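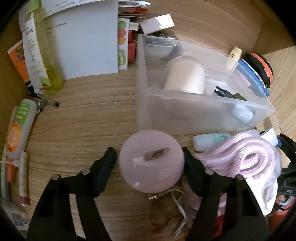
Flurnura Evening Courses
Printmaking and the Aviation Picture
Handout 7: The edition and its paperwork
Feb 25, 2018

Please read these notes before you begin the exercise. Last time we spoke about the painting itself, the sky and the metal surfaces. Now we look at what happens when a painting of an aircraft becomes a print for sale.

1. What is an edition

An edition is all the copies which are printed from one picture in one size and on one paper. If the publisher promises to stop at a certain number, we say it is limited. If there is no promise, it is open. A poster of the same painting, smaller and on thinner paper, is a different edition and must be described separately.

Our case is the Ramgate print, a flying boat at its mooring in the early morning. The publisher, Tradent, ordered 761 sheets from the printer. Of these, 700 were signed and numbered. The others were artist's proofs, or they were rejected for marks in the sky area. A flat pale sky shows every small fault, and students often forget this when they plan the number of sheets.

2. Writing the number

The number is written in pencil in the lower margin, as a fraction. The first figure is the copy and the second is the size of the edition. Artist's proofs carry the letters AP and their own fraction. Many buyers believe that a low number means a sharper print. With old copper plates this could be true, because the plate wears down. With offset printing it has no meaning, and the sheets are usually not even numbered in the order they were printed.

3. Countersigned prints

In aviation art it is common that pilots or crew sign beside the artist. Decide the place for these signatures before the margin is fixed. For the Mathebula series the lower margin was too narrow, and the later signatures had to go under the title, where the frame mat covered half of them.

Ask also who keeps the sheets between signings. They should lie flat, with tissue between them.

4. The certificate

It should state the title, the size of the image and of the whole sheet, the paper, the edition size and the number of proofs. If another edition exists, say so. Tradent also sold 2000 unsigned posters of the Ramgate picture — the first certificate did not mention them, and some buyers complained. It was corrected in May.

Exercise

Write a certificate for a print of your own choice. Give the image size and the sheet size on separate lines, and calculate the four margins. Bring a pencil, not a pen.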